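18/07/2022
Akosua Odoi

Picking up where I left off, which was me standing over the toaster oven with a slice of bread and no real plan. I've got a bit more of a plan now.

For whoever reads this at the Estville end: the whole point is to write down how the kitchen table in our workshop should be laid out for the toast task, so the next person doesn't start from scratch the way I did. I have done this table over more times than I care to admit. I keep thinking it's a five-minute job and then it's lunchtime.

First, the oven. It now lives at the right end of the table and I want it to stay there. I had it square to the edge originally, the way you would at home, and I hated it. You lose so much room in front when the door comes down, and everything ends up shoved into one corner. Turning it so the front looks left across the table gives the door the long side of the tabletop to open over, and the knobs are still easy to get at. It also means the vents on the side aren't pointing at anything I care about. I like it a lot better.

Things I tried and gave up on: the oven on a cork mat (it crept, a tiny bit every time the door was pulled), the oven on folded towel strips (worse, and ugly), the oven up on a low riser (looked great, but then the door handle is too high and I was reaching over it and grumbling). Straight on the tabletop is fine. I wiped down the feet with dish soap and water first and dried them properly, and I think the grease was half my creeping problem all along. Do the feet again every couple of weeks. I've put it on the October list too, when we do the big clean.

About the door. It's the stiff kind that hangs on at the start and then drops all at once, and if you let it go it bangs. I'm trying to be good about it: hold on all the way down, no letting go at the halfway point. Hillinness had the same oven at their place and they put felt dots where the door lands. I'm not doing that near heat, thanks, but I did ask if they'd had any trouble with the hinge and they haven't, so I'm going to stop fussing over it.

Bread next! I did not expect to have opinions about bread. The supermarket sandwich stuff is hopeless for this -- it flops over, it tears when you pick it up, and by the afternoon it curls. I switched to a brown loaf from Boiko, the bakery, and I cut it thick. A thick slice will stand up on its bottom edge by itself if you cut it even, crust side up, and then you can get hold of it by the two flat faces without squashing it. Cut it with the long serrated knife and go slowly. My first few slices were wedges, and a wedge leans. 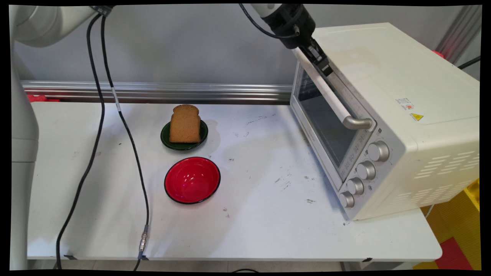 How thick should the slice be to stand by itself on a small plate? Thick enough that it feels too big for a sandwich, cut even from top to bottom, with the bottom crust left on to give it a flat foot.

The ends of the loaf don't work, by the way. They're rounded on one side and they roll. I've been taking those home for soup, and I have quite a bag of them in the freezer now, so if anybody wants croutons please speak up.

On plates: small, and dark. I tried a big white dinner plate early on and on a white table I kept losing the rim of it, I'd put my sleeve in it or knock it with the back of my hand. The little dark green one shows up beautifully and takes up next to no room. It goes in the middle. The red bowl goes in front of it, toward the near edge, and please leave it there even if it looks in the way. I want people to have to work around something, because every real kitchen counter I've ever cooked at has had something sitting in front of the thing I wanted. My mother's had a fruit bowl that I swear was bolted down.

Costs and such, while I remember. The shelf behind the door can take 6 loaves if you stack them sensibly but bread that old is no use to us, so I'm buying two at a time. Boiko wants the order the afternoon before. I asked about a standing order and they said sure, just tell us when to stop, so I've done that.

Crumbs are the thing I'm least happy with. They get everywhere. The tabletop is easy, a damp cloth and you're done, but they collect under the oven and along the inside of the door, and the tray is a misery to slide out when the oven's turned the way I have it. For now I'm tipping the tray at the end of each day and brushing the door glass with a dry pastry brush (the one with the blue string on it, in the drawer, that's mine for this and please don't butter anything with it). A tray with a proper lip would be better. Edari sells a set of trays that might fit and I've asked them for the inside width before I order anything. I've been burned on that before.

One note on heat. For layout days the oven stays unplugged, full stop. When we do toast for real, I want the bowl and plate pulled well clear first, and somebody standing by with the tongs. The side panel gets warmer than you'd think. I put my wrist on it last month and said a word.

I also went back through the old sheets from the spring and they're a mess -- the same layout written up under two names, and one page that just says "as before" with no before. I've started a clean page at 2304 and I'm going to number on from there. If you move something on the table, write down what and where to. A sketch is fine. A terrible sketch is fine!

Still to do:
Get tape corners down for the oven feet and the plate.
Ask Estville if they want their slices cut the same as ours, and if so send them the knife I'm using, because theirs is awful.
Try the plate a hand's width farther back and see if the bowl gets annoying or stays just annoying enough.
Find out where the second red bowl went. It was on the drying rack when I left and I have my suspicions.

Bread's in the tin, tin's on the shelf, lid on tight please.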